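Usamos cookies propias y de terceros para mejorar tu visita. Aceptar | Configurar

Trucos de casa

Ropa de cama sin olores, sin bolitas y sin perder el color

Miércoles 14 de octubre
Por Aitana Cuesta

Llevo años peleándome con las sábanas y por fin puedo decir que les he cogido cariño. ¡De verdad! Una cama recién hecha con algodón bien lavado es de las alegrías más baratas que conozco, y casi todo lo que hace falta ya lo tienes en la cocina o debajo del fregadero.

Empiezo por lo que más me preguntáis, la temperatura. Para las estampadas uso 40 grados y programa corto, del revés y con la cremallera de la funda nórdica cerrada (si la dejas abierta se traga todas las fundas de almohada, lo sabemos todas). Las blancas de algodón aguantan 60 sin problema. Los 90 los reservo para cuando ha habido gripe en casa, y solo con algodón blanco liso, mirando antes la etiqueta. Los lilas y los rosas son los primeros que se apagan, así que a esos los mimo: detergente líquido, poca cantidad y nada de dejarlos en el tambor hasta el día siguiente.

Otra cosa que me cambió los lavados fue vaciar la cama antes de tirar de la bajera. Parece una tontería, pero yo he lavado horquillas, un lápiz, media baraja y unas gafas de leer. Ahora paso la mano por debajo de la almohada y por la rendija del cabecero, sacudo el edredón y dejo en la mesilla todo lo que salga.

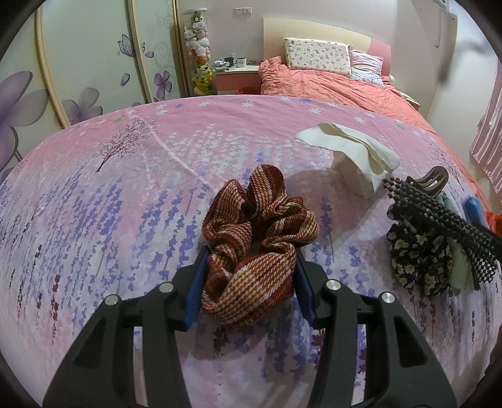 ¿Se pueden lavar las gomas de pelo de tela junto con las sábanas?
Mejor dentro de una bolsita de malla y solo si el tejido ya ha soltado el tinte. Las de colores oscuros o rojizos lávalas primero a mano, en un cuenco con agua fría y unas gotas de jabón. Si el agua sale limpia, a la lavadora con lo demás. Se secan en horizontal, nunca sobre el radiador, que la goma de dentro se reseca y se pasa.

Vamos con las bolitas, que salen sobre todo a la altura de los pies. Lo que más las provoca es el roce con cosas ásperas, así que nada de meter toallas y sábanas en la misma colada. Yo llené el tambor a reventar durante media vida – y así tenía las bajeras, como lija. Ahora dejo un palmo libre arriba y la diferencia es enorme. Para las bolitas que ya están, tensa la tela sobre la tabla de planchar y pasa una maquinilla quitapelusas con muy poca presión. La mía es una Clevitard viejísima, con la tapa pegada con cinta, y sigue como el primer día.

Para el olor a armario cerrado, vinagre blanco de limpieza en el cajetín del suavizante, medio vaso pequeño. No huele a nada cuando se seca, lo prometo. Eso sí, no lo mezcles jamás con lejía, ni en la lavadora ni en un cubo. Y si quieres perfume, mete entre los juegos un saquito de lavanda o una pastilla de jabón sin estrenar envuelta en papel de seda. El jabón luego lo gastas y está más duro, dura el doble en la ducha.

La tragedia más común, claro, es el pañuelo de papel. Uno solo, olvidado dentro de la funda de la almohada o en el bolsillo del pijama, y sale la colada entera nevada. Si te ha pasado, no vuelvas a lavar enseguida. Deja que se seque todo, sacude fuerte en la terraza y remata con un guante de goma apenas húmedo, siempre en el mismo sentido. Los trocitos se enrollan solos y caen, ¡es una gozada verlo! Después limpia el filtro de la lavadora, que guarda bastante más papel del que te imaginas. 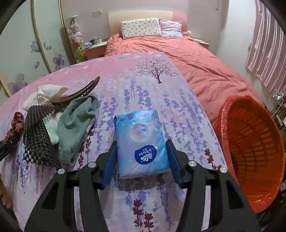

Albertina Leitão comenta que a ella el guante no le funciona con la franela, y que en su casa lo arreglan con diez minutos de secadora en aire frío y dos pelotas de tenis limpias dentro. Añade que conviene vaciar el cajón de la pelusa a mitad del programa.

Me lo apunto, porque con franela no lo había probado y este invierno toca.

Sobre el planchado voy a ser breve. Tiende la sábana doblada por la mitad, con las orillas juntas y bien estirada, y recógela cuando aún esté un pelín húmeda. La doblas sobre la mesa alisando con las manos y al armario cuando termine de airearse. Solo plancho el embozo y las fundas – lo que se ve. Si tienes centrifugado regulable, bájalo a 800 o menos y verás qué pocas arrugas.

Y para guardar, cada juego dentro de una de sus fundas de almohada. Abres el armario, coges un paquetito y ahí va todo. En mayo hago el cambio de temporada y aprovecho para pasar un paño seco por las baldas.

Boletín: recibe los trucos nuevos en tu correo. Suscríbete

También te puede interesar
Cómo quitar la cal de la alcachofa de la ducha
Manchas de café en el mantel: qué hacer en el primer minuto
Ordenar el cajón de los calcetines en una tarde
Limpiar la goma de la lavadora sin productos raros
Almohadas amarillas: cuándo lavar y cuándo cambiar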